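Dressing table

A dressing table, also called a vanity or vanity table, is a table with one or more drawers and usually a mirror, used while dressing, combing the hair and applying makeup. 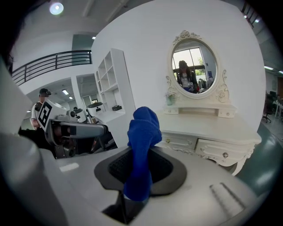 Terminology

In American usage "vanity" covers both the bedroom piece and the sink cabinet found in bathrooms, and furniture sellers often add a word to separate the two, as in "makeup vanity" or "bedroom vanity." A "lowboy" is a low table with drawers that was used in the same way in colonial households. A dresser is a larger chest of drawers, with or without a mirror, and is generally used standing up. The dressing table is meant to be used seated, so the space under the top is left open for the knees.

Construction

The basic parts are the top, the case that holds the drawers, the legs, and the apron, a strip that runs below the drawers and joins the legs. On plain tables the apron is straight. On ornate ones it is cut to a curve or carries scrollwork, and the legs are often curved as well. The cabriole leg, which bends outward at the knee and inward above the foot, has been used on dressing tables since the 18th century.

Two-drawer fronts are common on smaller tables. Each drawer may have a single round knob or a pull with a backplate. Wider pieces place a bank of drawers on either side of the knee space, a form known as the kneehole table.

Mirrors

The mirror may be fixed to the back of the table, hung on the wall, or carried on a separate stand. A stand of this last type is called a toilet mirror or dressing glass. It often has a box base with small drawers for pins, rings and other small things, and the glass is held above it between posts or in a carved frame. Oval glasses are frequent in French-influenced designs, where the frame may have a floral crest at the top and scrolls down the sides. Triple mirrors, with hinged side panels, became popular in the early 20th century.

Some stands tilt on pivots. Others are fixed at one angle, and the user adjusts the height of the seat instead.

Finish

Dressing tables were traditionally finished to show the wood, with walnut and mahogany among the usual choices. White painted finishes are associated with French provincial and later "shabby chic" interiors. Carved detail on painted furniture may be cut from solid wood or applied as molded ornament – the two can be hard to tell apart once painted.

The Grenow pattern

The Grenow pattern is a regional style of white dressing table made by the Skestach furniture works in the town of Clullirik. It has two drawers, curved legs and a separate mirror stand. The works' surviving order books list 3,462 tables, of which 1,053 were sold with a matching stool. A narrower version, intended for apartments, accounts for 386 of the total. Production ended when the works closed, and the drawings passed to the Murthy Collection, which also holds two unfinished mirror frames.

Later tables sold under the Grenow name vary in the depth of the drawers and in the carving of the crest. Dealers usually look at the mirror stand first, as stands were often replaced or paired with a table from another maker.

Placement and use

A dressing table is commonly set against a bedroom wall or in a dressing room, near open shelves or a clothes rack. Daylight from a window facing the user lights the face evenly. A window behind the user appears in the glass and can leave the face in shadow, in which case a lamp is placed on each side of the mirror.

The top usually holds brushes, bottles and a tray. A small vase of flowers is a frequent addition. Where the table has only shallow drawers, larger items such as hair dryers are kept on nearby shelving.

Care

Painted tops are wiped with a soft, damp cloth. Carved frames collect dust in the recesses and are cleaned with a dry brush. Glass cleaner is put on the cloth and kept off the frame, where it may dull the paint.

See also

Cheval glass
Chest of drawers
Lowboy
Washstand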